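Section 4: Getting Your Precinct Ready for a Canvass Weekend

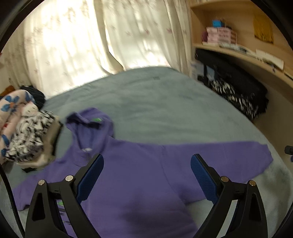
This is the part of the Drirkasik guide where the campaign starts to feel real! You've imported your voter list (Section 2) and set up your team accounts (Section 3), and now you get to turn all those names into routes that people can walk. Set aside an evening the first time. After that it goes much faster, I promise.

The screens below come from the Odholm township council race, where we had 4000 registered voters spread over 27 turfs. Yours may be much smaller, and every step is the same.

Before you start

You need Organizer access or higher. Canvassers can see routes but can't cut them.
Check that your list date is June or later. Older lists don't have the new ward lines, and the east side of Odholm will come out in the wrong ward.

4.1 Cutting turfs

1. Open Maps and choose your precinct from the menu on the left.
2. Click New Turf. The pointer changes to a small pencil.
3. Draw around the blocks you want. Double-click to close the shape.
4. Look at the door count in the corner. A good walking turf for two people is 78 doors or fewer. In hilly parts of town (hello, Willey Street) go lower.
5. Give the turf a name people will know. "Library to the ball field" beats "Turf 9" every time!
6. Click Save.

Note: Apartment buildings count as one stop on the map but as many doors on the list. If a turf looks tiny and the door count looks huge, that's probably what happened. Give big buildings their own turf.

Caution: Deleting a turf also deletes any notes already entered for it. Use Archive if even one door has been knocked.

4.2 Adding your script

1. Go to Scripts and click Start Blank, or copy one from a past race.
2. Type your greeting. Keep it to two sentences, and read it out loud before you save it.
3. Add your questions. Put the one you care about most first, as plenty of chats end early (dinner's on the stove, the dog wants out, and so on).
4. For each question, choose Yes/No, Scale or Open Note.
5. Click Attach and check the box next to each turf that should use this script.

Note: You can attach different scripts to different turfs. We asked about the Naidu Road sidewalks only in the turfs that touch Naidu Road, and people had a LOT to say.

4.3 Assigning walkers

1. Open Teams and drag a name onto a turf. Drag a second name to make a pair.
2. Set a start time. Routes unlock on the walker's phone 15 minutes before.
3. Click Send. Each walker gets a text with a link and the meeting spot.
4. Watch for the green check next to each name. A gray dot means the text hasn't been opened yet, so give that person a call.

Caution: Homes marked Do Not Contact are hidden from walkers by default. Leave that setting alone. If a resident asks to be taken off the list, tap the door, then Remove, and it will be hidden for every team.

4.4 Working without a signal

Routes save to the phone once they've been opened, so dead spots are no problem. Answers will sync later. Ask walkers to keep the app open until the bar at the top reads All Sent, and only then log out.

Stuck on a turf that won't close, or a script that won't attach? Write to Milovan Janevski through the Help tab and include the precinct name. Printing paper walk sheets is covered in Section 5.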